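보낸 사람: 디클런 코닐리 (Declan Conneely)
받는 사람: 페른포트 웹소설 번역 모임 메일링 리스트
날짜: 2019-07-27
제목: Re: [번역] 미타노 144화, 용이 왜 갑자기 착해졌죠?

딤프나 님이 쓰셨습니다:
> 어제 144화까지 달렸는데요, 부미어가 주인공을 태우고 성벽을
> 넘는 장면에서 좀 뜨악했어요. 바로 앞 화까지만 해도 인간은
> 간식이라던 용이잖아요. 제가 중간에 한 화를 건너뛴 건지,
> 번역이 이상한 건지 모르겠네요.
> 그리고 "은빛 맹세"랑 "은의 서약"은 같은 건가요?
> - 딤프나 길마틴 (Dymphna Gilmartin)

딤프나 님, 건너뛰신 거 아니에요! 저도 처음 읽을 때 똑같이 앞 화로 돌아가서 확인했거든요 ㅎㅎ

일단 제 번역 탓이 절반은 맞습니다. 원문에서는 부미어(Vumier)가 143화 끝에서 말투를 바꿔요. 그전까지는 미타노를 "꼬마 고기"라고 부르다가 거기서 처음으로 이름을 부르는데, 제가 그걸 그냥 "너"로 옮겨 버렸네요. 그 한마디가 있어야 다음 화에서 등을 내주는 게 덜 뜬금없는데 말이죠. 오늘 밤에 고쳐서 다시 올려 둘게요.

나머지 절반은 작가님 탓이라고 우기고 싶습니다. 니 브리언(Ní Bhriain) 작가님은 원래 감정선을 한참 뒤에 가서 설명하는 분이라, 부미어가 왜 미타노를 살려 뒀는지는 549화나 가야 나와요. 스포일러라 더는 말 못 하지만 얼어붙은 우물 이야기를 잘 기억해 두세요. 2부 초반에 나온 그 우물요. 저는 그 대목 읽고 지하철에서 내릴 역을 지나쳤습니다.

"은빛 맹세"랑 "은의 서약"은 같은 말이에요. 6월에 용어집을 정리하면서 "은의 서약"으로 통일하기로 했는데 옛날 화에는 아직 예전 표기가 남아 있어요. 보이는 대로 화 번호만 알려 주시면 제가 바꿀게요. 참고로 "은의 계약"은 다른 겁니다. 그건 마녀 쪽이에요... 저도 헷갈려서 벽에 붙여 놨어요. 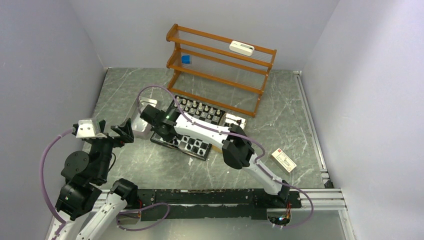 그리고 다들 궁금해하시는 연재 속도 말인데요, 원작이 1,000화를 넘긴 마당에 일주일에 두 편씩 올려서 언제 따라잡냐는 말씀, 저도 매일 합니다. 다음 달부터는 세 편으로 늘려 보려고 해요. 대신 전투 장면 초벌을 맡아 주실 분이 한 분 더 있으면 좋겠습니다. 저는 칼 휘두르는 문장만 나오면 속도가 뚝 떨어져서요. 마법 주문은 얼마든지 하겠는데!

아, 그리고 부미어 말투를 계속 반말로 갈지, 이름을 부른 뒤부터 "~하거라" 체로 바꿀지도 의견 좀 주세요. 저는 반말 유지 쪽입니다. 갑자기 점잖아지면 딤프나 님이 또 뜨악하실 것 같아서요.

디클런 드림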